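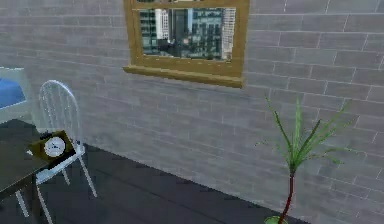 4.2 Camera upkeep in the Prurodix cell

Figure 3. Simulated view of the room: clock on the table edge, white chair behind, potted plant by the wall.

Verstraete's guide says the simulated camera needs no care once placed. We doubt it. After 300 resets of the Jevow arm model we reloaded the saved camera pose and compared the clock's outline with the stored one. It had shifted by 8 pixels. Reloading the room file cured this, though we can't say why, and one cure proves little. We now check the pose every 49 resets. Whether the Julla patch would do as well remains untested.

Last updated: Sep 14, 2018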